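How to respond to a public consultation on environmental policy

This guide is intended for residents, community groups and small businesses in Trurbridge who wish to comment on a draft environmental policy before it is put to the vote. No specialist knowledge is needed. A response may be sent by an individual or on behalf of a group, and both are read in the same way.

Before you begin

Obtain the full consultation paper from the Trurbridge information desk or from the policy pages of the district website. The summary leaflet is useful for a first reading, but it leaves out the annexes, where targets and exemptions are normally set out. Note the closing time as well as the closing date. Consultations close at 12 noon, and responses received after that hour are not considered.

Step 1. Identify the proposals that concern you

Each proposal in the paper carries its own number. You are not obliged to comment on all of them. A response which deals fully with one or two proposals is of more use to the drafting team than general remarks on the whole paper. The current draft on household energy and waste, for instance, covers kitchens, heating and garden refuse under separate headings.

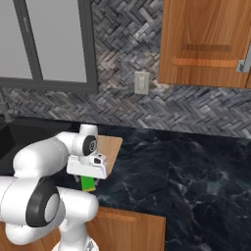

A computer-generated kitchen with a robotic arm holding a small green object over the black marble countertop.

Step 2. State your position clearly

Begin each comment with the number of the proposal, followed by one sentence saying whether you support it, oppose it or support it with changes. Reasons should follow in a separate paragraph. Where you are asking for a change, write out the wording you would prefer. In the earlier consultation on the Flunilside wetland, nearly half of the responses asked for "stronger" protection without saying what form it should take, and these could not be turned into amendments.

Step 3. Provide evidence

Evidence may include local records, photographs, bills or your own experience. Give the source and the month in which the information was gathered. Attachments are limited to 4 per response and should not exceed 10 pages in total.

Step 4. Submit your response

Responses may be sent by post, by e-mail or by hand. Please include your name and postcode. Groups should also state how their members were consulted. An acknowledgement will be issued once the response has been registered.

Enquiries about the content of the draft should be addressed to Auður Mogensen, Policy Office. Requests for large print or translated copies should be addressed to Esben Ladefoged at the information desk.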